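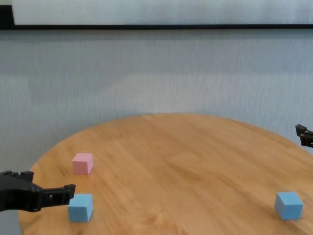
**Lisside shared workshop – two-arm build group, minutes, January 2024**

Present: Yatziri Barrera (chair), Fedir Ivanyshyn, Isauro Gallegos, Kumudini Sarkar. Minutes: Hashini Akanda, typed up same night so sorry for gaps.

Started late, Isauro stuck at the hardware store. Last minutes ok, one fix – the spare power supply is on the shelf by the drill press, not in Fedir's van.

**1. Left arm**

Fedir – shoulder joint still sags when the arm is stretched out over the table. Worse after a long session. He has tightened the belt twice. Thinks the pulley is slipping on the shaft, Isauro thinks the bracket is flexing. Went back and forth on this a while. Yatziri said pull the cover off and look, stop guessing.

Agreed: Fedir takes the shoulder apart before next meeting, Isauro there too so it gets argued about once only. Mark the shaft with paint pen first.

Wrist ok. Gripper ok, closes square now that the shim is in.

**2. Right arm**

Mostly fine. Cable to the gripper motor rubs on the elbow when arm comes in from the side. Kumudini has put spiral wrap on it as a stopgap. Wants to reroute it through the inside of the forearm, needs a hole drilled. Yatziri worried about weakening the part. Kumudini will print a new forearm with the channel in it instead, the old one goes in the spares box. Lable it please.

**3. Cube pickups**

Long item. Kumudini has been running the foam cubes on the round table, pink and light blue. Task is say a color, right arm or left arm goes for whichever cube is on its side, lift, put down in the middle.

Last batch was 9 tries with each arm. Left got 6, right did better but she lost the sheet with the right arm numbers on it, will rerun. Most misses on the left were the fingers coming down too near a corner and the cube squirting away. Foam is light so any touch moves it.

Ideas:
- come down slower for the last bit (Fedir)
- rubber on the fingertips (Isauro) – he has bike tube to cut up
- open the jaws wider before going down, they're only opening part way now (Kumudini)

Do the wider opening first, it's one line in the settings file. Rubber after. Not both on the same day or we won't know which one helped.

Hashini asked if two blue cubes at once is a problem for the color picking. Kumudini – yes kind of, it takes the first one it finds and that can be the one on the wrong side for the arm. Then the arm reaches across and we hit stop. Fix is to split the table down the middle in software, each arm only gets its own half. She has it half written. Fedir wants a hard limit in the arm code as well so they can't cross even if the color part gets it wrong. Agreed, both.

**4. Table and light**

Gloss on the table top is giving the color finder trouble, bright patch under the ceiling light gets read as pale blue sometimes. Options were a cloth, sanding it, or moving the light. Yatziri says no sanding, table is on loan from the front room and has to go back the way it came. Cloth bunches up when the grippers touch it. Isauro to try tracing paper taped over the light. If thats no good we look at a matte mat.

Also please don't move the table once it's lined up. Somebody shoved it over to sweep and Kumudini lost an evening to recalibrating. Tape marks going on the floor.

**5. Money**

We have nearly 400 dollars left in the kitty. Clavetti quote for the replacement shoulder servo came in higher than last time. Virkonar has one that should fit but the horn spline is different, would need an adapter. Decision waits on item 1 – if it's only the pulley we don't need either.

Isauro asked about a second stop button for the far side of the table. Everybody for. Yatziri will order 2, one to keep in the drawer.

**6. Open house**

Cuesta makers want to visit in June and see the arms going. Fedir against a live demo unless the crossing limit is in. Yatziri will tell them yes to the visit, demo to be confirmed. Needs some kind of rail or rope so kids can't lean on the table. Isauro has posts.

**7. AOB**

- Hex keys going missing again. Put them back in the block.
- Kumudini wants the settings file under version control, at the moment there are copies on both laptops and they don't match – Hashini to set up.
- Soldering iron tip is done for, replaced by Fedir, he's owed for it.

**Actions**

- Fedir – strip left shoulder, hard limits in arm code
- Isauro – help with shoulder, cut bike tube, tracing paper on light
- Kumudini – wider jaw opening, rerun right arm tries, finish table split, print forearm
- Yatziri – stop buttons, reply to Cuesta
- Hashini – version control, floor tape

Next meeting after the shoulder is apart, Yatziri will message the group with the date.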